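「その他」の箱をなくせるか 寮の談話室で出たこまごましたものの分別

11月
文・チャウ・クオン(Châu Khương)

寮の談話室に、だれのものでもない箱がある人はけっこう多いと思います。うちの寮(Holulberg寮といいます)では、テレビ台の横にずっと置いてあって、ふたには「その他」とマジックで書いてありました。字がやたらきれいなんですよね。たぶん最初は、ちゃんと使うつもりだったんだと思います。

この箱の中身が、とにかくひどい! 電池の切れたリモコン、お菓子のおまけ、片方だけの靴ひも、公園で使ったらしい砂遊びの道具、飲み終わった缶。缶はさすがに捨ててよ、と思うんですが、談話室の資源ごみの袋がいっぱいだと、みんな「とりあえず」ここに入れるんです。私もやりました。すみません。

演習の課題が「身近なものの流れを一つ選んで、変えてみる」だったので、迷わずこれにしました。ほかの班は駅前の自転車とか図書館の返却とか、立派なテーマを選んでいて、発表順の紙に「その他の箱」と書かれたときはちょっと恥ずかしかったです。でもやってみたら思ったよりずっと深くて、途中からは完全に夢中でした。

先に白状しておくと、箱をなくすところまではいっていません。減らすところまではいきました。何が減って何が残ったかを書いていきます。

やったこと

まず、分けるための決まりを作りました。名前はKyei式です。Kyeiは寮の裏の坂道の名前で、そこを上りながら思いついたからという、それだけの理由です(先生には「由来を書きなさい」と言われたのでここに書いておきます)。

Kyei式では、箱から出したものを5つの行き先に分けます。「資源」「もとの場所」「あげる」「保留」「ごみ」です。最初はもっと細かくて、「たぶん直せる」とか「持ち主に心当たりあり」とか「季節もの」とかも作っていたんですが、試しに寮の友だちに分けてもらったら、読んでいるだけで疲れた顔をされました。札を並べた机も足りなくなりました。減らしていって、これ以上減らすと意味がなくなるな、というところで止めたのが今の形です。

時間は1回30分と決めました。短いと思うかもしれませんが、人は小さいものを分けているとすぐ思い出話を始めるんです。これは本当に止められません。栓抜きひとつで去年の花火の話になり、そこから焼きそばの話になり、気がつくとだれも手を動かしていない。なのでタイマーを台所から借りてきて、鳴ったら途中でもおしまいにしました。

道具にはお金をかけていません。予算は1,000円で、札に使う厚紙と、洗濯ばさみと、軍手を買いました。記録はLorowというノートアプリに、品物の名前と行き先と、迷ったかどうかを書くだけです。Lorowは演習のほかの班も使っていて、表がそのまま先生に見せられるのが楽でした。ただ、品物の名前の欄が短すぎて、長い名前を入れると後ろが消えます。「持ち手のところだけ赤い謎の」で切れている行があって、あとで見ても何のことかまったくわかりませんでした。

分けるときの順番

いろいろ試して、順番がかなり大事だとわかりました。

最初のころは、箱の上から取ったものを順番に分けていました。これだと、いきなり難しいものに当たることがあります。何に使うのかもわからない部品みたいなものを最初に手に取ってしまうと、そこで全員が止まって、のぞきこんで、「これ何?」の時間が始まります。楽しいんですけどね。タイマーは進みます。

それで、まず全部を広げて、見た瞬間に行き先が決まるものから先に抜くことにしました。缶とか、ペットボトルのふたとか、割れたコップとか。そうすると机の上がみるみるすいてきて、気持ちがいいんです。調子が出たところで、少し考えるものに進む。最後に、考えてもわからないものだけが残る。

この「見た瞬間に決まるもの」が、人によって違うのもおもしろいところでした。私はおもちゃを見ると反射的に「あげる」に入れたくなります。実家でいつもいとこに回していたからだと思います。ところが同じ階の友だちは「もとの場所」だと言うんです。おもちゃにはおもちゃの箱があるはずで、そこに帰すのが先でしょう、と。そう言われると、うちの寮にはおもちゃの箱がないんですよね。あげる前に、帰る場所があるかどうかを調べていなかったなと思って、ここは決まりを直しました。

直したあとの決まりでは、おもちゃを見つけたら、まず掲示板に紙を貼って2週間待ちます。名乗り出る人がいなければ「あげる」に移します。待っている間は「保留」です。保留の棚が一時期おもちゃ屋さんみたいになりました。

缶の話

いちばん話がもめたのは、意外にも缶でした。資源に入れるだけなので簡単だと思いますよね? 私もそう思っていました。

もめたのは、潰すかどうかです。談話室の人たちはかなりの確率で缶を潰します。飲み終わって、くしゃっとやって、箱にぽい。場所を取らないように気をつかっているつもりの人もいるし、手が勝手に動いているだけの人もいます(私は後者です)。

潰れた缶は、ほかの小さいものと一緒に入っているととても扱いにくいです。へこんだところにクリップが入りこんだり、飲み口のあたりに指を引っかけそうになったりします。軍手を買ったのは、最初の回でひやっとしたからです。それから、潰れていると中に飲み残しがあるかどうか見えないので、持ち上げて傾けて、音を聞いて、という手間が増えます。

あと、缶とおもちゃは一緒に入れないほうがいいです。これは声を大にして言いたい。べたべたが移ります。砂遊びのシャベルを洗うはめになったとき、柄の付け根のところに茶色いものがこびりついていて、歯ブラシでこすっても落ちなくて、台所の流しでずっとやっていました。通りかかった人に「何してるの」と聞かれて、「演習」と答えたら変な顔をされました。

金属の入れ物を使う

寮の箱は紙箱だったので、底が湿ってふにゃふにゃになっていました。そこで途中から、分ける作業には仕切りのある金属の入れ物を使うことにしました。仕切りの片側をあけておいて、行き先の決まったものをそこへ動かすだけです。単純ですが、動かした、という感じがちゃんとあって、紙箱のときより進みが速くなったように思います。

濃い灰色の入れ物だと、黄色いシャベルやアヒルみたいなおもちゃはすぐ目に入ります。潰れたアルミ缶も銀色なので見落としません。逆に困るのは、色ははっきりしているのに何なのか言えないものです。紫色の細長いやつ、とか、白くて長いやつ、とか。見つけるのは簡単なのに、札の前で手が止まる。目立つことと分けやすいことはぜんぜん別なんだなと思いました。

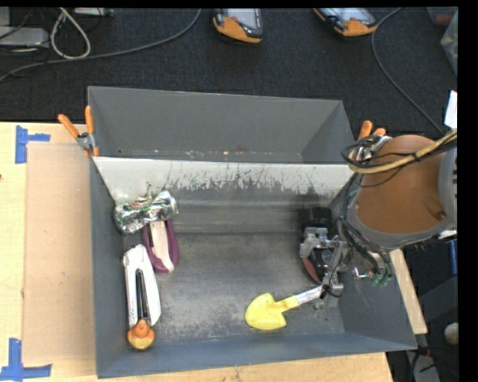

缶は潰さないで出すように書いてある地域もあるから、寮の決まりを作る前に回収のルールを確認したほうがいいですよ、という意見を、中間発表のあとの感想シートでもらいました。続けて、「おもちゃを洗う手間まで作業時間に入れないと、本当の負担は見えないのでは」とも書いてありました。無記名でしたが、字が小さくてびっしりで、読みごたえがありました。

これはどちらも痛いところでした。回収のルールは、寮の玄関に貼ってある紙だけ見て、わかったつもりになっていたんです。もう一度ちゃんと読みにいったら、紙が日焼けしていて、缶のところの注意書きがほとんど読めなくなっていました。管理室で新しいのをもらって貼りかえて、談話室にも同じものを貼りました。細かい字が多いので、缶のところだけ蛍光ペンで囲んであります。

洗う手間のほうは、数えていませんでした。30分で終わる、と発表でえらそうに言っていたのに、そのあと流しでごしごしやっている時間がまるごと抜けていたわけです。最終の記録からは、洗いものも作業のうちとして書くようにしました。そうするとだいぶ印象が変わります。分けるのは速いのに、そのあとが長い。表にすると、缶と一緒に入っていたものの行だけ、作業がずるずる伸びていました。

保留の棚

保留は、いちばん悩んだところです。

最初は「保留」を作るのに反対でした。だって、それって名前を変えた「その他」じゃないですか。紙箱に「保留」と書いて置いたら、また同じことになるに決まっている、と。班の打ち合わせでもかなりしつこく言いました。

でも保留なしでやってみた回は、ひどいことになりました。わからないものを無理に決めるので、みんな「ごみ」に入れたがるんです。疲れてくると余計にそうなります。その回で捨てそうになったものの中に、洗濯機のホースをとめる部品が入っていました。気づいたのは本当にたまたまで、同じ形のものが洗濯室についているのを覚えていた人がいたからです。あれを捨てていたら洗濯室が水びたしだったかもしれないと思うと、今でもぞっとします。

それで保留を復活させて、代わりにいくつか約束をつけました。ふたのない棚に置くこと。札に、何がわからないのかを書くこと。「持ち主がわからない」のか「何に使うかわからない」のかで、聞く相手が違うんですよね。前のほうは掲示板で聞けばいいし、後ろのほうは物に詳しい人に見てもらうのが早いです。

この札がけっこう人気で、談話室を通る人が勝手に答えを書きこんでいくようになりました。「たぶんカーテンのやつ」「ちがう、ブラインドのやつ」「どっちにしてもうちの部屋のじゃない」みたいな。字がどんどん増えて、裏まで使っている札もありました。掲示板に貼った紙より、こっちのほうがずっと読まれていたと思います。正直くやしいです。掲示板の紙は、かわいい枠までつけて作ったのに。

あげる先

「あげる」に入ったものは、商店街のDrekanceというリユースのお店に持っていきました。おもちゃと台所の小物を引き取ってくれるところです。

持っていくときに学んだのは、汚れているものは店先で返されるということです。当たり前なんですけど、私は一回やりました。袋いっぱい持っていって、半分くらいそのまま持って帰る帰り道のさみしさといったらないです。坂だし。

それからは、持っていく前に洗って、乾かして、そろっているものはそろえて袋に入れるようにしました。砂遊びの道具は、シャベルだけだと引き取りにくいけれど、バケツと一緒ならいいと言われたので、バケツが出てくるまで保留の棚で待たせています。まだ待っています。だれかバケツを知りませんか。

うまくいかなかったこと

まず、夜の時間帯です。作業は夕方にやっていたのですが、箱にものが増えるのは夜なんです。夕方に分けてすっきりさせても、次の日の朝にはまた何か入っている。しかも夜に入るものは缶が多い。資源の袋を夜のうちに替えればいいのですが、替える当番を決める話し合いがまだまとまっていません。

それから、札の言葉です。「もとの場所」という札は、自分では気に入っていたんですが、寮に入ったばかりの人には通じませんでした。もとの場所を知らないからです。言われてみればそのとおりで、私だって入寮したころは、はさみがどこの引き出しなのか毎回人に聞いていました。今は札の下に、よく出てくるものの置き場所を小さく書きたしてあります。はさみ、栓抜き、電池、テープ。テープだけは置き場所が話し合いのたびに変わるので、鉛筆で書いています。

あと、私自身のくせの問題もあります。私は好きな形のものを見ると、なんとなく保留にしてしまうんです。記録を見た班の人に、「クオンが分けた回だけ保留が多い」と言われて、そんなはずはないと思って見直したら、本当に多かった。小さいアヒルとか、ボタンとか、何かの歯車とか。これは決まりでは直せないので、最後のほうは別の人と組んで、迷ったら相手に決めてもらうことにしました。歯車は捨てられました。少し引きずっています。

これから

箱のふたは外しました。「その他」の字もなくなりました。字がきれいだったので、切り取って演習のファイルにはさんであります。

学期が終わるまでにやりたいのは、夜の缶をどうするかと、洗う作業をだれかひとりに寄せない方法を考えることです。流しの横に歯ブラシを置いておくという案が出ていますが、だれかが自分のと間違えるのではという心配も出ていて、色つきのテープを巻くかどうかを相談中です。

Kyei式の札の型紙と、Lorowの表は、ゼミ室の棚に置いておきます。使ってみたい寮や部室の人がいたら、勝手に持っていってください。札を減らすか増やすかは、実際の箱を一度広げてみてから決めるのがいいと思います。それとバケツの件、よろしくお願いします。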